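Automation in the Returns Room: Notes After 13 Months

When the Wingate warehouse introduced its first robot arms, staff were told that the equipment would handle the sorting of returned goods and that people would handle everything else. After 13 months on the returns floor, I would describe the division of work as less simple than that, and in some respects better.

Before the change, a shift consisted mainly of lifting, turning and scanning. Each of us was expected to process 200 items per shift. The arms now take the plain cases. What reaches a person is a torn bag, a missing label, or an item the system has declined to sort. These require judgment, and the work is slower and more tiring to the mind, although easier on the shoulders.

A second duty has been added. Members of the team take turns at the review desk, where images from the wrist cameras are checked and assigned a status. A reviewer may see 60 of them in an hour.

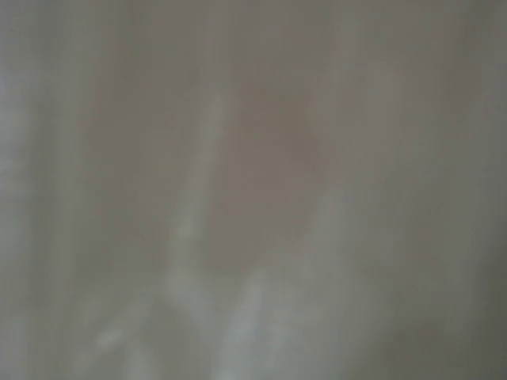
Wrist camera view, returns line. Entered at the review desk as "no item identified."

The reviewer's entry matters, as it determines whether an item is sent on or held for inspection by hand. New staff receive training in the Gromito review software, and I am pleased that the training is now given during paid hours. In the early months it was not.

Certain concerns remain. The review desk carries no additional pay, although it calls for additional skill. The seats provided are unsuitable for a full shift. Conversation on the floor has also declined, and several colleagues have told me that they miss it.

Management has agreed to discuss pay grades in June. I intend to attend and will report here afterward.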